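The Back of the Bench

I have been trying to clear my kitchen counter since October and I'm here to report that it is still mostly covered. It's better covered, though, and that's what this story is about - the strip of stone between the tiles and the cutting board, where everything in a household eventually washes up.

Our stone is white with grey running through it. We fell for it in the showroom at Linport, and we've been losing crumbs on it ever since. 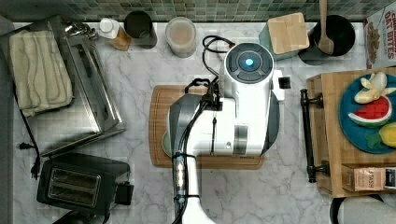
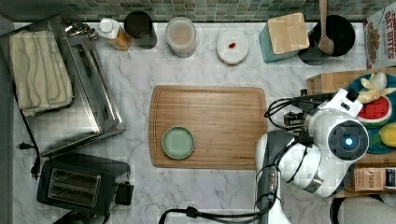 A cutting board out in the middle, the small green plate on it, and everything else pushed back against the mosaic. Ailbhe Hennessy reckons the plate is the mistake. Leave one plate on a board and the whole family reads it as permission, she told me, and by dinner you've got four of them and a banana skin. She keeps her own board bare and standing on its edge behind the tap, and she'd have me do the same.

I've thought about it and I'm keeping the plate! It's the toast plate. Toast happens in our house at 6:45 in the morning and again at nine at night, and if the plate lives in a cupboard then the toast gets eaten straight off the wood, and I'm wiping butter out of that little groove with the corner of a cloth. But I take the point about permission. The rule now is one plate, and if you want a second you wash the first.

The back row was the real job. Before I started, it ran two deep the whole way along, and whatever sat behind was as good as lost. I pulled it all forward one wet afternoon and found three open bags of the same brown sugar, a candle, a tape measure and the manual for a blender we gave away when we moved. The sugar got poured together into one jar (it needed a good bash with the rolling pin first). The candle went in the drawer for blackouts. I still haven't decided about the tape measure, because every time I put it away properly I need it within the hour.

So now it's a single row. Anything that can't stand with its back to the tiles has to go and live somewhere else. I love the square canister with the wooden lid more than is reasonable - the colour changes all day long, minty in the morning and nearer teal by the time the lamps go on, and square things sit so nicely against a wall. If I were starting over I'd buy everything square. Round containers leave those silly gaps between them, and gaps fill up with bread tags and rubber bands and the one screw that fell out of something important.

The black crock took some discipline too. It used to be so jammed with utensils that pulling out the whisk brought two spatulas with it, usually onto the floor. I tipped the lot into a box, put the box in the laundry, and told everyone to fetch what they needed and put it back in the crock when they'd washed it. After a couple of weeks I could see what we cook with, and it's the wooden spoon. It's the wooden spoon every single time. The box went to the charity shop, minus a potato masher that my daughter defended with real passion.

Then there's cereal. I know the proper thing is to decant it, and I did try. I bought a tall clear tub from a shop called Cisitz, with a clever flip lid, and for a fortnight I felt very organised. The tub held two-thirds of a box. That left me with a full tub, a third of a box and nowhere for either, so the oat bites are back on the bench in their own cardboard and the tub has gone to live under the sink with the dishwasher tablets, where it's been terrific.

The wooden tray is the one thing I added, and I'd push it on anybody. A tray makes a heap look like a decision. It's also the only way I've found to wipe underneath a group of small things without moving each of them, and I wipe far more often than I used to as a result. The play food has ended up there as well. There's a basket for it in the other room, but the shop is evidently open in the kitchen, and if I'm stirring a pot I may as well be sold a slice of watermelon while I do it. The lemon fooled my mother-in-law at Easter. She'd got as far as looking for a knife.

Tea I've put down at the tray end, near the mugs, and I've stopped buying new kinds until the open ones are finished. I'm told there are people who manage this without effort. I had a peppermint that predated the dog.

What I haven't solved is cords. The toaster stays out, that isn't up for discussion with two toast sittings a day, and so the left side of the counter will always have a bit of black cable wandering over it. I tried a stick-on clip and it held until the first steamy pasta night. I tried tucking the slack behind the toaster and it slid out again by breakfast. There's a fabric sleeve I've got my eye on, and I'll get to it once I've found a home for the tape measure.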